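Prolano bündelt Arbeitsflächen in einem Raum

Wikutov, 8. Januar 2026. Die Firma Prolano hat in ihrem Gebäude am Standort Wikutov einen neuen Packraum in Betrieb genommen. Auf 200 Quadratmetern werden dort künftig alle Sendungen vorbereitet, die bisher auf drei kleinere Räume verteilt waren. Der Umzug begann im November und wurde vor den Feiertagen abgeschlossen. Seit Montag läuft der Betrieb in vollem Umfang.

Die bisherigen Räume lagen auf zwei Etagen. Kartons, Füllmaterial und Etiketten mussten mit dem Lastenaufzug nach oben gebracht werden, fertige Pakete auf demselben Weg wieder nach unten. Nach Angaben des Unternehmens kam es vor allem am Nachmittag regelmäßig zu Wartezeiten, wenn die Abholung durch den Paketdienst anstand. Der neue Raum liegt im Erdgeschoss und hat einen eigenen Zugang zur Laderampe.

Eingerichtet wurden 46 Arbeitsplätze. Die Tische lieferte der Hersteller Pirard, der auch die Regale für das Verpackungsmaterial montiert hat. Alle Tische lassen sich in der Höhe verstellen und sind 80 Zentimeter tief. Das ist etwas weniger als bei den alten Tischen, die zum Teil noch aus der Erstausstattung des Gebäudes stammten. Mehrere Beschäftigte hatten in einer internen Befragung angegeben, dass sie an die hinteren Ablagen nur schwer herankamen.

Bei der Wahl der Oberflächen entschied sich Prolano für einheitliche, glatte Platten. Die alten Tische waren an vielen Stellen zerkratzt, an den Kanten hatten sich Klebereste von Etiketten und Packband festgesetzt. Glatte Flächen sind schneller abzuwischen, und flache Umschläge lassen sich darauf leichter verschieben. Vor der Bestellung standen zwei Mustertische mehrere Wochen lang im Probebetrieb. Eine zweite Variante mit geriffelter Auflage schied aus, weil sich in den Rillen Papierstaub sammelte.

Auch die Abläufe wurden angepasst. Jeder Arbeitsplatz wird zum Schichtende vollständig abgeräumt und gereinigt. Scheren, Abroller und Stifte kommen in eine Schublade unter der Platte, angebrochene Etikettenrollen gehen zurück ins Regal. Für das Aufräumen sind am Ende jeder Schicht 5 Minuten vorgesehen, die als Arbeitszeit gelten. Wer die nächste Schicht übernimmt, soll einen freien Tisch vorfinden und sofort beginnen können.

Die Planung des Raums lag beim Büro Zapata, das für Prolano bereits den Pausenbereich umgebaut hatte. Die Tischreihen stehen quer zur Fensterseite, so dass das Tageslicht seitlich auf die Arbeitsplätze fällt. Zwischen den Reihen bleibt genug Platz für Rollwagen — in den alten Räumen mussten diese meist auf dem Flur abgestellt werden. Stellwände gibt es vorerst nicht. Ob sie gegen den Lärm nachgerüstet werden, will das Unternehmen nach dem ersten Quartal entscheiden.

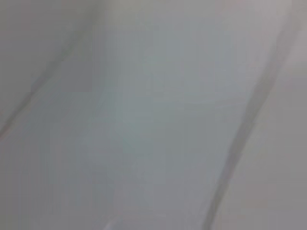
Lesezeit: 3 Minuten

Hellgrau ist der Grundton, dunklere Linien setzen sich davon ab. Prolano hat sich auch bei Wänden und Schränken für zurückhaltende Farben entschieden. Farbig markiert sind im neuen Raum allein die Fluchtwege und der Bereich vor der Rampe.

Die drei früheren Packräume werden nicht sofort neu belegt. Im größten von ihnen sollen im Frühjahr die Leitungen erneuert werden, danach ist dort ein Lager für Rücksendungen geplant. Die beiden kleineren Räume im Obergeschoss könnten zu Büros werden. Eine Entscheidung darüber steht noch aus.

Ein Teil der alten Tische wurde an Betriebe in der Umgebung abgegeben, die übrigen stehen noch im Keller. Vereine und Werkstätten aus Wikutov können sich bei Interesse am Empfang melden. Die Tische werden kostenlos abgegeben, müssen aber selbst abgeholt werden. Die Abholung ist werktags am Vormittag über die Hofeinfahrt möglich.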